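3.2 Sorting at home, and what people told us about it

I should say up front that I came to this study as a bad recycler. I had lived in Dunleavy for years and still stood over the bins with a yogurt cup in my hand, guessing. So when Binta Aliyu and I started planning the interviews, I pushed hard for questions about guessing, and I'm glad she let me keep them in, because that's where people really opened up!

We mailed 1,000 invitations across Dunleavy and Groltby and ended up with 19 households willing to have us in their kitchens for an evening (two of them fed us, which I've thanked them for separately). Each visit started with the same request: show us where your trash goes. Most people laughed and opened the cabinet under the sink. Then we asked them to sort whatever they'd thrown out that day and talk while they did it.

The talk was better than the sorting. One father told us he put anything shiny in with the metals, "and if it's wrong, it's wrong." A retired bus driver had taped the town leaflet inside a cupboard door and read it aloud to us, including the phone number. Chiamaka Adeleke, who coded the transcripts with me, started marking these moments as "house rules," and the name stuck (see Figure 2).

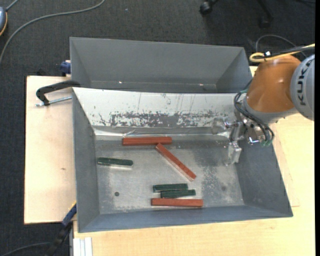 Figure 2. Blocks in a bin.

House rules came in more flavors than we were ready for. Some were handed down from a parent, and people defended those the longest. Others were made up on the spot after a pickup got refused, and these tended to be very strict, stricter than anything the town asks for. One couple in Groltby had been washing and drying their bread bags for years. The leaflet doesn't take bread bags at all, and I did not have the heart to bring it up until the recorder was off.

I had expected the leaflet to matter more. Haruna and Ellis found that people in their survey ranked printed guides as their top source of advice, and our households said much the same when we asked them straight out. When we watched them sort, though, most never looked at it. They asked whoever else was in the room. I think both findings can be true, and I come back to this in Section 4, where Binta Wike's notes on the Groltby visits help a lot.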